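Moved out of the Hiltley apartment in January after six years. Going to write down what happened with the deposit, in case it helps another renter.

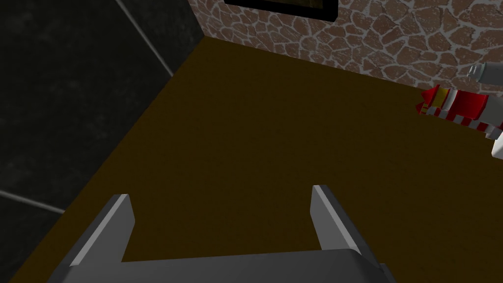
2/ The deposit was $1,294. The lease said they had 30 days to return it or send an itemized list. Day 30 came and went. I got neither.

3/ I called the management company, Tivel, and was told it was "in processing." Called again the next week and heard the same thing. After that I only used email so I'd have the dates.

4/ The list finally showed up on day 41. Carpet cleaning, $200. Blind replacement, $85. Then "general wear, all rooms" for most of the rest. They were offering to send me a check for less than half.

5/ My lease says in plain words that normal wear is not charged to the tenant. I sent them that paragraph and the move-in checklist, where the blinds are already marked as bent.

6/ No reply for 2 weeks. So I mailed a demand letter, certified, with a copy of the lease and a deadline. One page. I left out everything about the broken heater, even though I wanted to put it in.

7/ Things that mattered: the signed checklist, the emails, and the receipt from the carpet cleaner I hired myself before turning in the keys. I nearly threw that one out with the moving boxes.

8/ They called the day before the deadline and offered everything except the blinds. I said no and pointed to the checklist again — same page, same line.

9/ Full check came, no note with it. It cleared Friday.

10/ A few people asked about small claims. I had the form filled out but never filed it, so I can't tell you how that goes. Look up the rules for your own state, the deadlines are all different.

11/ New place is on Flindurholm, second floor. I filled out the checklist the first night and wrote down every nail hole.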